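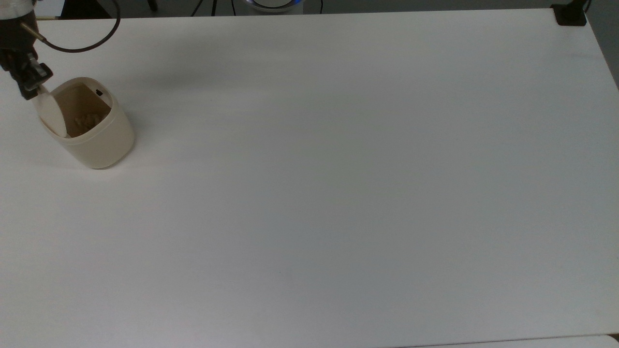 Tradonstead Cup Match Records

Version 1.2
Released 15 March 2020
Maintainer: Tyyne Mustonen
Contact: open a ticket in the project tracker

Overview

This data set holds match, lineup and event records for the Tradonstead Cup, a knockout soccer competition for amateur and semi-professional clubs. It has 932 matches and covers every round from the preliminary round to the final. League matches between the same clubs are not included. Friendly matches are not included either, even where the club program used the cup's name.

Version 1.2 replaces version 1.1, which had wrong extra-time scores for a number of replays. Anyone who has computed goal totals from version 1.1 should run them again.

Files

matches.csv
One row per match. Replays are separate rows.

clubs.csv
One row per club, 108 rows in all. A club that changed its name keeps the same club_id. The old names are in the column former_names, separated by semicolons.

events.csv
One row per goal, card, substitution or shootout kick.

lineups.csv
One row per player per match, starters and named substitutes. Lineups exist for 238 matches only. See Known problems.

rounds.csv
Short lookup table for round codes.

All files are UTF-8 with a header row. The separator is a comma. Text fields are quoted only when they contain a comma or a quotation mark. Empty means unknown. Zero means zero.

Fields in matches.csv

match_id – integer, stable across versions
season – text, the year in which the final was played
round_code – text, see rounds.csv
leg – 1 or 2, empty for single matches
replay_of – match_id of the drawn match, empty if not a replay
date – year, month, day with hyphens
kickoff – local time, 24-hour clock
home_club, away_club – club_id
neutral – 1 if played at a neutral ground
home_ht, away_ht – goals at half time
home_ft, away_ft – goals after 90 minutes
home_aet, away_aet – goals after extra time, cumulative
home_pens, away_pens – shootout score
attendance – integer, as printed on the match report
status – played, abandoned, awarded, void
source – S for secretary's report, N for newspaper, P for program
checked_by – initials of the person who did the second reading

The score after extra time includes the goals of the first 90 minutes. A match that ended 1-1 and then 3-1 has home_ft 1 and home_aet 3. Version 1.1 mixed the two conventions.

Fields in events.csv

event_id – integer
match_id – integer
minute – integer, 1 to 120
added – minutes of added time, empty if none
type – goal, own_goal, pen_goal, pen_miss, yellow, second_yellow, red, sub_on, sub_off, shootout
club_id – the club the player belongs to
player_name – as printed, spelling corrected where two sources agree

For an own goal, club_id is the club of the player who touched the ball last, so the goal counts for the other side. Scripts that sum goals by club_id must handle this type separately.

A substitution takes two rows with the same minute. Shootout kicks have no minute. Their order is the order of event_id.

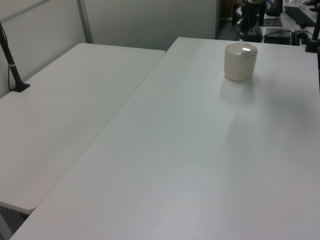

Sources and entry

The match reports were typed by Rekha Suvarna and Joni Salminen from the competition secretary's bound reports. Newspaper reports were used when a page was missing or could not be read. Each match was then read a second time by another person against the same source. Differences were settled by Perrine Huet, who also wrote the check scripts.

The check scripts test the following:

- goals in events.csv add up to the score in matches.csv
- no player is substituted off before coming on
- no club appears in two ties of the same round in one season
- every replay points to a drawn match
- the winner of each tie appears in the next round, or the tie is marked as awarded

A failed check does not remove a row. It is logged in the file check_log.txt, one line per row and test. Most of the lines that remain concern missing goal minutes.

Club names

Clubs are listed under the name used in their most recent cup entry. Ostetti and Ostetti Athletic are the same club. Marar and Marar Rovers are two clubs, and in one season they were drawn against each other, so please do not merge them. Verkine withdrew after its first-round win in one season; its opponents in the next round have a match row with status awarded and no score.

Player names have no identifier. Two players with the same name at the same club can't be told apart. Tatiana Beneš has started on a player table, but it will not be part of any 1.x release.

Known problems

Lineups are thin in the early rounds. Clubs were not asked to send a team sheet before the third round, and many of those that did left out the substitutes. Counts of appearances taken from lineups.csv will be too low for nearly every player.

Attendance figures are as printed. Some are plainly rounded and a few look like gate receipts entered in the wrong box. They have been left alone.

Yellow cards before the report form was changed were written on the back of the sheet. The backs were not copied for 10 matches, and the card rows for those are empty. They should be read as unknown. The match_id values are listed in check_log.txt under the heading CARDS.

Kickoff times for replays under floodlights are sometimes given as the advertised time and sometimes as the real one. There is no flag for this.

Where a match was abandoned and played again from the start, the goals of the abandoned match stay in events.csv under its own match_id. Filter on status before counting scorers.

Suggested use

The data is good enough for results, goal counts, home and away comparisons, and shootout records. It should not be used for player careers, or for claims about discipline across seasons – the forms changed too often for that.

When working out who went through, take the last match in the chain of replays. Then check home_pens and away_pens first, home_aet and away_aet second, and home_ft and away_ft last. For two-leg ties, add the legs. Away goals counted only in the semifinals, and rounds.csv has a column away_goals that says so.

Changes

1.2
Extra-time scores made cumulative throughout. Column neutral added. Second reading finished for all rounds. Duplicate club row for Ostetti removed.

1.1
Released in January. Shootout kicks added to events.csv. Status void split from abandoned.

1.0
First release, matches and clubs only.

Corrections

Send corrections with the match_id, the field, the value you think is right, and where you found it. A scan or a page reference is enough. Corrections from memory are kept on file but not entered. Please send one ticket per match.

Next release: goal minutes for the preliminary round, if the Verkine papers can be copied.

License and citation

Free to use and share with credit. Changed versions must carry a different name or a clear note of the changes.

Cite as: Mustonen, T., Suvarna, R., Salminen, J. and Huet, P. Tradonstead Cup Match Records, version 1.2.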